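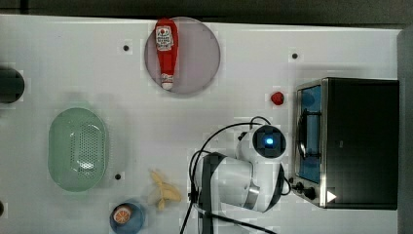

¿Qué cambia para la gente de una cocina cuando entra un brazo robótico a trabajar con ellos? Cambia sobre todo el reparto de las horas: se mueven menos cosas a mano y se pasa más rato preparando, vigilando y corrigiendo.

Esa es la respuesta corta, la que le di a mi tutora, Niamh Egan, cuando me preguntó de qué iba mi trabajo. La larga me ha costado todo el curso, así que voy por partes (o lo intento).

Hice las prácticas en Dastis, una empresa de comidas preparadas con cocina propia en Mostlow. Salen 600 bandejas por turno y el brazo, que allí todos llaman Emel, se encarga de 200. Las otras 400 siguen siendo cosa de personas. Yo llegué convencida de que iba a escribir sobre despidos y me encontré con otra cosa, bastante más enredada!

En la línea son nueve. Les pasé un cuestionario y luego hablé con cada uno en el descanso, que es donde de verdad me contaron algo. Lo primero que salió fueron las muñecas: quienes antes colocaban recipientes toda la mañana notan menos dolor. Lo segundo, el ritmo. Emel no se para a charlar, y una compañera me dijo que ahora come más deprisa sin darse cuenta - y eso no venía en ninguna de mis preguntas.

También hay tareas nuevas. Antes de empezar hay que dejar cada cosa en su sitio, con el plato donde toca y los cables sin enganchar. Cuando el agarre falla, alguien tiene que parar, recolocar y volver a arrancar. Ese alguien suele ser quien tiene más experiencia, y cobra lo mismo que antes. Se lo comenté al encargado y me dijo que lo revisarían en octubre.

Mi parte favorita fue ver la formación, que lleva una empresa externa, Anozie. Dos tardes y listo, muy poco para mi gusto. La gente mayor de la plantilla preguntaba muchísimo y aprendió a reiniciar el brazo antes que yo (me costó tres intentos, qué vergüenza).

Para la segunda parte quiero comparar el turno de mañana con el de noche, donde trabajan menos personas y las paradas se llevan peor. Ya tengo permiso para ir, me falta cuadrar los autobuses.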